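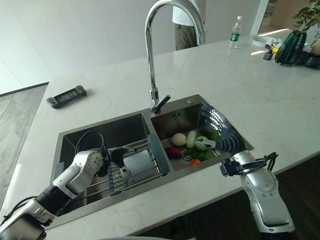

Vegetables in the right-hand basin, drying rack across the left.

Kitchen notes: using the double sink

The shared kitchen on the second floor has been open since June, and the questions reaching the house desk are mostly about the sink. The points below replace the sheet taped inside the cupboard door, which was written for the old single-bowl unit.

The two basins drain into one trap. Water let go quickly from one side can rise a little in the other, so produce should be lifted out before a full basin is emptied next to it. Wash root vegetables first and soft-skinned ones last, and change the water between the two. Potatoes and carrots carry most of the grit. Aubergines and peppers need only a rinse under the tap. Peelings go in the food caddy, as there is no waste disposal unit on either side.

The wire rack may be laid over a basin while it is in use and should be taken off afterwards. It is rated for crockery and light pans. Cast iron goes on a folded cloth on the worktop. The stone is sealed but marks easily - lemon juice, vinegar and beetroot should be wiped up at once with plain water. Do not use limescale remover anywhere near it. The chrome can be cleaned with washing-up liquid and dried with a soft cloth.

Jugs and other tall plastic items cause the most trouble in the dishwasher. Set upright they fill with dirty water, and on the lower rack they can tip and stop the spray arm. Wash them by hand, or place them upside down at the side of the rack, between two rows of tines. Check that the arm turns freely before closing the door.

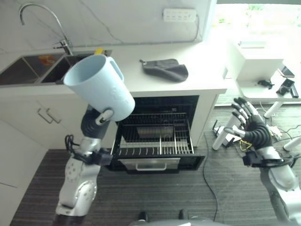 Yen-ting Fang writes that plastic jugs come out of the machine with a white film whichever way up they go, and asks whether they could be kept out of it altogether. The film is limescale. The salt container was found empty at the last check and has been refilled, and the softener is now set for our water. Anyone who still sees a film after two washes should leave a note at the desk with the programme used.

Ribbed and folding items need separate mention. Grease and starch settle in the grooves, where a flat sponge does not reach. Open the item fully, work along each groove with a soft brush and warm soapy water, then rinse from the centre outwards. Leave it open until it is dry. If it is folded away damp it will smell within a day or so, and the smell is hard to shift. Scourers roughen the surface and make the next wash slower. 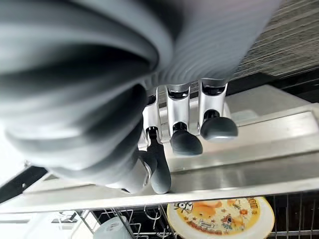

Supplies and repairs

Brushes and sponges are kept in the drawer marked Witura. Dishwasher salt is on the shelf below. Faults with the tap or the drain should be reported to Efthymia Karras, quoting job number 217.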